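Search this site
Search
Enter keywords

Saturday, late, kitchen table

I am writing in English again because Annapurna says my reports will become better if my diary is also in English. My reports are perhaps a little better. My diary is slower.

We have had the Roven hand for 12 days now. The trial agreement with Haslam gives us the hand, the wrist camera, the software and a person on the telephone, and at the end we must say if we buy it, rent it or send it back. Jagadeesh wants to buy. He wanted to buy before the case was open. Vimala wants to see my notes first, so this week I have been the one who makes notes, and today I went in when the building was quiet to finish the part about the fingers.

First I should write down what I like, as I am always quicker with complaints. The hand comes already adjusted. With the old gripper from Irix we lost most of a week to setting up, and Genji had to write his own small program only to make it close slowly. With this one I was moving the fingers before my tea was ready. The closing is smooth. I put my own hand between the thumb and the first finger (Vimala must not read this) and it stopped when it should stop, with a pressure like a polite handshake. The fingers can also be moved one by one, and for our work this is the important thing. A gripper with two jaws can pick up a box, but it cannot press a key while it holds a cable out of the way.

Now the complaints. The manual is translated from somewhere, as I am translated from somewhere, and I feel sympathy for it, but on the page about limits there are two tables and they do not agree. One table says the fingers should have a rest after 2000 closings. The other table gives no number and says "regularly". I telephoned on Thursday and the person was kind and promised to ask a colleague. No call came back. I have written it in the notes with a red pen.

The thumb is my second complaint. It does what I ask, but it arrives later than the fingers. With a large object you don't see this at all. With a small object, for example a plug, the fingers push it away before the thumb comes to meet them. I tried a slower speed and it was better. I tried the slowest speed and it was good, but then one plug takes so long that I could do the whole row by myself and also eat a sandwich. Genji believes it is a setting. I have looked for this setting in every menu and also in the place where they keep the settings that we are not supposed to touch.

Third, the price of the service plan. For the hand itself I have no opinion, it costs what such things cost. But the plan must be paid every year, and if we stop paying, the finger parts are not sent, even if we want to pay for them one by one. I asked Yakubu to look at the contract, as he reads these papers faster than me. He wrote me only "page 4, second paragraph, bring a coffee". I brought a coffee. It is as I thought. Four years of the plan and we have paid for another hand.

In the afternoon I did the reaching test. It is a simple one and I invented it, so it has no proper name. The arm brings the hand towards something on the desk, with the fingers open and straight, and I stop it and look if it is pointing where I believed. I repeated it 12 times. The views from the wrist camera take some time to learn, as up is not up any more and the wall lies down beside you. After the first hour my head accepted it, and when I went to the corridor afterwards I was a little surprised that the floor was below.

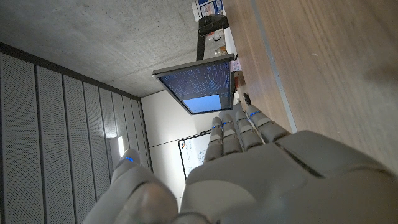 Can a small team use the Roven hand without a robotics engineer?

For the simple things, one careful person and two days of reading are enough. For small objects you will want somebody who isn't afraid of the settings, at least in the first weeks.

I wrote this question and answer for Vimala's summary and I copy it here because I am satisfied with the second sentence. It took me longer than the test.

My recommendation will be to rent until the end of December and not to take the long plan. Jagadeesh will be disappointed and he will say that I am too careful. Perhaps. At Idness we bought the sorting table on the second day, with everybody smiling, and I remember very well who had to write the letters after.

To do on Monday: telephone Haslam again about the two tables. Ask if the thumb can be calibrated here or if the hand must travel. Ask Genji for his old program, maybe some of it is still useful. Return Annapurna's dictionary, or ask to keep it one more month. Find out who has the second key for the case, it isn't on the hook.

It is raining and the bread is finished. I will go early to the shop.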